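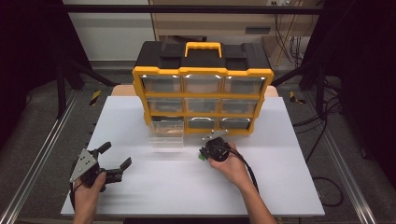

August, evening

Tank at 870 liters at six this morning by the sight tube. Last night I closed the outlet valve at the base, the garden valve and the feed to the laundry, so whatever went missing overnight went missing from the tank, the base fitting, or the short run of pipe between the fitting and the first valve. I marked the tube with tape at dusk. The level this morning was on the lower edge of the tape, where last night it was on the upper edge. The tape is about as wide as my thumb.

I do not trust this as much as I would like. The tube is fixed to the south side and gets the last of the sun, so the water in it is warmer in the evening than the water in the tank and stands a little high. By morning the two have evened out. I worked it through on the back of the electric bill and the effect is far too small to account for a whole width of tape, though it could account for a hair of it. Next time mark and read at the same hour, twenty-four hours apart, and put up with having no water for the beans.

Candidates for the loss, as I had them at breakfast:

Base fitting gasket. Original to the tank, flattened when I last had it out, put back anyway.
Threaded joint between the base fitting and the first valve. Taped, no sealant.
The first valve itself, at the stem.
The overflow, ruled out. The level is well below it.
Evaporation, ruled out. The lid is on and the inlet screen is the fine one.

Dug back the gravel under the base fitting with a hand trowel before it got hot. Dark and damp to the depth of the blade on the north side, dry on the south. The damp side is downhill, so this says only that the water comes from somewhere uphill of the damp, and everything is uphill of it. Dried the fitting, the joint and the valve body with an old towel, wrapped each one in its own strip of dry newspaper with a rubber band, and left them for an hour.

Spent the hour on the gutter. The back run has sagged between the second and third hangers and holds a pool after rain. I had put the poor yield from the June storm down to wind. Reset the third hanger one hole higher and poured a bucket in at the far end. It drains now, slowly, with a film left in the middle. There is probably a dent. The leaf guard from Brisstead is holding up along the straight section and lifting at the corner, where I cut it short last fall. I have no offcut long enough to patch it. The downspout diverter was full of grit from the shingles and I cleaned it out. The seat of the ball is worn on one side and it closes a beat late.

Back to the newspaper. Valve strip dry. Joint strip dry except for one spot the size of a lentil, low down, which may have wicked across from the next one. Fitting strip wet along the bottom third and torn where I took it off. So it is the gasket, or the face the gasket sits on.

Changing the gasket means draining the tank, or at least getting the level below the fitting, and the fitting is as low as it could be made. Upendo Kariuki came by with the borrowed ladder and we talked it over in the shade of the shed. Upendo thinks the tank can be tipped with a pry bar and blocked once it is a third full, with the remaining water run to the far side, and the fitting changed then. I think the wall would crease at the ribs. It is an old tank and it has already had one summer standing on a bad pad. Upendo did something like it on a smaller one, on concrete, and it held. I wrote it down as the fallback.

My own plan is to use the water up. It would be wrong to let it go down the ditch in August. The garden takes what it takes and I can move the rest into barrels. I have two barrels that are sound and one that smells of pickles. Estela Iturra has offered hers, which are bigger, and she would like the water for her young pears in any case, so whatever does not fit here can go over to her by hose. Her ground is lower than mine by a good step and a half and the hose should run without a pump once it is primed. Need a coupler, as her hose has the old thread.

The meter on the garden line reads 372. I zeroed it on the first of the month after changing the battery, and it counts liters, so the garden has had 372 so far. Compared with the drop in the tank over the same days, and adding back the one light rain, I get a gap. I did the sum twice and it came out differently each time. The trouble is the rain. I have the depth from the gauge and the roof area from the old survey, but the share of it that reaches the tank is a guess, and with the gutter sagging it was a bad guess. If I take the share I have always used, the gap is large and the leak is worse than the newspaper would suggest. If I take half that share, the gap nearly closes. The truth is somewhere between them. A dry week would settle it, and we seem to be having one.

A note on the tank itself, as I keep looking for this and not finding it. Nominal 1,000 liters, made by Butkienė, bought used. The scale on the sight tube is mine, drawn on with a paint pen while filling from buckets, so it is right at the bucket marks and interpolated between them. The lowest part of the scale is the least reliable, as the floor of the tank is domed and I assumed it was flat. When the level gets down there in the next few days I should catch the outflow in a bucket and redraw the bottom marks. The old ones can be taken off with rubbing alcohol.

Went to the hardware store after lunch. They had the gasket in two thicknesses and I had brought the wrong measurement, the outer diameter only. Bought both. The thin one is the Asevero and is a soft black rubber, the thick one has no name on it and feels stiffer. I would guess the thick one is better on a face that is not true, and the face is not true. Also bought the coupler, a roll of thread tape and a small tube of the silicone grease that is safe with drinking water, although nobody drinks this. Did not buy the new valve. Stood looking at it for a while. The present one is stiff but seals, and it takes two hands to turn, which has so far kept anyone from leaving it open.

The fittings need sorting. I had a half-inch elbow in my hand three times this afternoon while looking for a three-quarter, and the bag they live in is a paper bag. Plan is to sort by thread first and by shape second. I had been doing it the other way, and it is the thread I am always after.

Evening watering done by can from the barrels, to keep the outlet shut for the second reading. Beans, the two rows of chard, the squash at the root only. Mildew is starting on the older squash leaves and I took off the worst four. Soil under the straw was damp one knuckle down and dry everywhere the straw had slid off. The peppers are dropping flowers in the heat and extra water will not change that, so they got the usual amount. The Vinance timer on the drip line is switched off, battery out, and the battery is on the kitchen windowsill.

Tape reading at dusk: level is a shade under where it was this morning. I put on a second tape, narrower, with a pencil line across it, and will use the line from now on. Wind light, from the west, no cloud. Air still hot on the north side of the house at eight.

For tomorrow: read the line at six and again at dusk. Run the hose to Estela's before the sun gets on it and start the siphon from the upper barrel to test the fall. Ask whether her barrels have lids. Measure the groove in the spare fitting, inner diameter and depth this time, and write both on the shed door. Return the pry bar to Upendo if we are not going to tip anything.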